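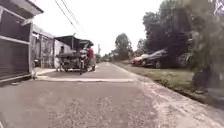
Riaan Nkuna wrote in the margin of our last report, "I still can't tell from this whether anyone is getting better at tennis or just playing more of it." Fair enough. I've tried to keep that question in front of me while writing this one, and I can't give it a clean yes.

**To:** Zerevetti grants office
**Re:** Junior Transition Program, Nic Giolla courts, progress to date
**Date:** June 6, 2018

## Where we are

The program was set up to take players who do well in local junior events and get them ready for the open-age circuit. We have 25 players signed up, the number we promised in the application. Most come regularly. A few come when the school season lets them, and they count as enrolled because the grant terms say they do. I would be happier with a stricter rule.

We have used 335 court hours so far. The courts at Nic Giolla were ready when we needed them and the booking system has mostly behaved. I'm reporting the hours because the template asks for them, but please don't read much into them. A court hour can be a hard set of match play or it can be a wet-weather talk in the clubhouse with the court still booked in our name. Both are in that total. From here on I plan to log match play separately from everything else.

## Results

Nine players have now won at least one main-draw match in an open-age event. The application called this our main measure of success, and on paper we are ahead of where we said we'd be.

I have doubts about it. Several of those wins came at Skirnora, where the draw was thin this year and some of the stronger adults were away playing league matches. I watched most of our players there. They served better than they did in the winter and they were braver at net. They also got a lot of free points from opponents who wouldn't have lasted long in a normal year. When the same players ran into seeded opponents they mostly lost, and they lost in the way they did before the program began: decent first set, then short balls and hurried second serves once the other player worked out the backhand.

So I would call the serve improved, with some confidence. Returning is a little better. I don't think we have changed how these players handle being behind, and that was the main thing we told you we wanted to change.

## Coaching

We have two coaches on the program, as budgeted. They agree on most things and disagree on how much competition the younger players should have. One wants them entered in everything. The other wants fewer events and more weeks of practice between them. I let both approaches run during the spring, which seemed sensible at the time and has left us with a muddle. Players swapped between groups when their friends did, so we can't compare one with the other. My mistake, and it should have been fixed before the first session.

From the end of June the groups will be set and will stay set through the summer block. Parents have been told. Some of them aren't pleased.

## The Plelter software

You asked for a plain account of Plelter, given what it costs.

It records serve placement and rally length and turns them into a score for each player. The players like the scores. They check them on the bench and compare them in the parking lot. The coaches looked at them closely for the first few weeks and less often after that.

I'm not convinced by them. The score goes up when rallies get longer, and rallies get longer when two cautious players are put on the same court. We had one girl whose number climbed all spring while her match results went the other way. When her coach told her to step in and finish points earlier, the number fell and she started winning. I wouldn't build an argument on a single player, but I can't find anything in our own records that points in the opposite direction.

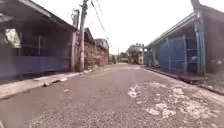

The serve placement charts are more useful. They showed that nearly all our players go to the same spot under pressure, something the coaches had suspected and the players had denied. We have built a drill on it and the drill is popular. A bucket of cones and a patient parent with a clipboard would get us most of the way there, though, and I'd like us to try exactly that in the summer block before we talk about renewing. If we can't tell the difference, I will recommend dropping it and spending the money on match entry fees.

## Spending

We are within budget overall. Travel has cost more than planned, mainly for the Skirnora trip, when we had to book rooms late. Stringing and balls have cost less. I'd ask you not to treat the ball saving as good management – we have been using balls well past the point where they bounce properly, and the coaches have told me so more than once. The saving will be gone by the end of the summer.

Nothing has been spent from the fitness testing line. I held it back. The testing package we were offered produces a handsome report on each player and I couldn't get a clear answer about what a coach would do with it. If the grants office has seen this kind of testing lead to a real change in training somewhere else, I would like to hear about it before I commit the money. Otherwise I'd ask to move it to travel.

## What I can't tell you yet

Whether the better results hold up against a full-strength draw. The autumn events will answer some of that.

Whether players are staying because the program helps them or because their friends are in it. Attendance looks healthy either way, and I don't know how to separate the two without asking, so we are going to ask. The survey will be short and the coaches won't see the names.

Whether the players who came in already strong would have reached the open circuit without us. I suspect most of them would have. The more interesting cases are the ones in the middle of the group, and I'll report on them separately next time, with match scores attached so you can judge for yourselves.

## Requests

- Approval to log match play and other court time as separate lines.
- Approval to move the unspent fitness testing money to travel.
- A decision on Plelter put off until after the summer block.
- A visit, if someone can manage it, on an ordinary practice evening. The showcase day gives a flattering picture and I'd sooner you saw a normal session.

Entry lists for the autumn events will follow once the coaches have agreed on them.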